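Chapter 6
What Surveys of Homeowners Can and Cannot Tell Us 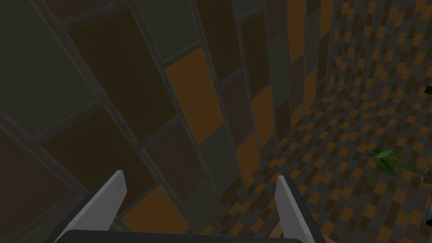 Every few months a headline announces that most people regret their last remodeling job, or that most people love it. Both kinds of headline rest on surveys, and both tend to be written by someone who has something to sell. The purpose of this chapter is to slow down and ask what was measured before we argue over what it means.

Consider a case we will return to several times. A tile dealer named Zutton mailed a questionnaire to former customers in the town of Oltum. The company received 385 completed forms and reported that 74 percent of customers were "highly satisfied" with their new kitchens and bathrooms. The figure went into a brochure, then into a newspaper column, and from there into a talk given to local builders, where it had become "three out of four homeowners." By that point the word "customers" had dropped out altogether.

There is nothing dishonest about the arithmetic. The trouble starts earlier. The form went only to people whose jobs had been finished and paid for in full. Anyone who had canceled, sued, or stopped answering the phone was left off the mailing list. The brochure does not say how many forms were sent out, so we have no way to work out a response rate. And "highly satisfied" was the reader's introduction to a scale that ran from "satisfied" to "highly satisfied" to "delighted." A customer who hated the result had no box to check.

Brenda Whiteley, who taught research methods for many years before turning to consumer studies, repeated the exercise with a different list. She drew her names from building permits and reached 251 households by telephone in November. Her questions were plain. Did the work finish on time? Did it cost what you were told? Would you hire the same people again? Her results were much less cheerful, and they were quoted much less often.

It would be easy to stop there and declare Whiteley the winner. Readers should resist that too. Small jobs in Oltum do not require a permit, so her list leans toward large and expensive projects, the kind most likely to go wrong. People who pick up the phone for a stranger may also be people with a complaint to share. Bheki Hlongwane raised both points in a short reply to her report, and in our view she never fully answered the second one.

So we have two surveys of the same town and two quite different pictures of it. A common response is to split the difference. This has no basis at all. Averaging two flawed numbers gives a third number whose flaws are harder to find.

In the sections that follow we look at where a list of names comes from, how the wording of a question pushes people toward an answer — often without anyone intending it — and what happens to the people who never reply. Section 6.1 begins with the list. Before reading it, find a survey result in a newspaper or advertisement and write down who you think was asked. Keep the note. You will need it for the exercises at the end of the chapter.

Key terms: sampling frame, response rate, nonresponse bias, leading question, balanced scale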